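June 2023

I have been told my whole adult life that I want natural light. Estate agents say it, magazines say it, my sister's yoga teacher says it. I'd like to know what we think we're buying.

When I took the room in the Grelden building in Ivcombe, the listing said "panoramic city views" in its first line and mentioned the plumbing in its last. The rent was 3846 for the quarter. A room of the same size on the courtyard side was a good deal less, and it had better closets. I took the one with the view, of course. I'm as easy to sell to as anybody.
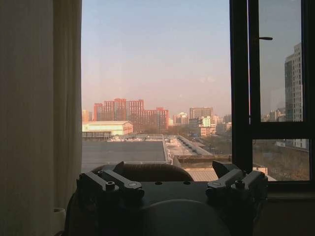

Most of a city, seen from above, is roof. Gray roof, then a paler roof with the ventilation units on it, then something long and low that could be a warehouse. Past that you get haze. I don't say this to be sour, and the sky does go a nice warm color down near the horizon. But the word "panoramic" makes you think of cathedrals and rivers, and what you will be looking at, morning after morning with your coffee, is other people's air handling.

Gudrun Midtbø, who lived two doors down and paid the same as I did, told me I was missing the point. You don't look at a view, she said, you have it behind you while you do other things. Fine. Then why does every chair in every one of these rooms get put at the window? Mine was brown, upholstered, with a curved back, very comfortable, and I can't remember ever sitting in it to look out for longer than it takes to drink something. After that I was looking at my phone like everyone else, only now with glare on it.

Which brings me to the curtains. Everyone who pays extra for a big window goes on to own a big curtain. I had cream ones, floor length, and they spent a lot of the day half drawn so I could read a screen. The light was wonderful, everybody said so, and I kept a fair bit of it out.

I'll give the other side one thing, and it's a big thing. Daylight is truthful about cloth. I never could sort laundry under a lamp. Navy and black are the same color after dark, and a stain you swore was gone comes back at breakfast. Old jeans especially. By the window you can see how far the blue has gone, where the fuzz has started, whether the seam has another year in it.

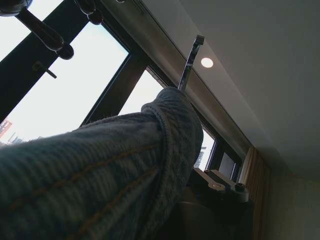
*A rolled cuff against the windows. Look at the fuzz along the edge.*

You don't get that from a bulb. A cuff folded over a few times looks tidy enough at night and like a small animal in the morning, and I would much sooner know. If somebody rented windows by the hour for checking trousers I would pay for that and not complain.

But look up and there is a light set into the ceiling anyway, a bright white disc, a short way from all that glass. I think that says plenty about how much the builders trusted the sun to do the job. Mine were on at four in the afternoon by October. Gudrun's too. I could see the glow under her door.

Fiachra Kavanagh, who fitted kitchens at the Tsakiris block before he retired, has a theory that people pay for windows the way they pay for a gym. It's the idea of the person who would use it. I used to argue with him. He lives in a ground floor place facing a wall, with one good lamp over the table, and he reads more than anyone I know.

My lease is up and they've sent the renewal, same room, higher figure, "panoramic" still in the first line. I asked about the courtyard side. There is one coming free, with the closets, and I'm going to look at it this week with a pair of navy socks and a pair of black ones in my bag.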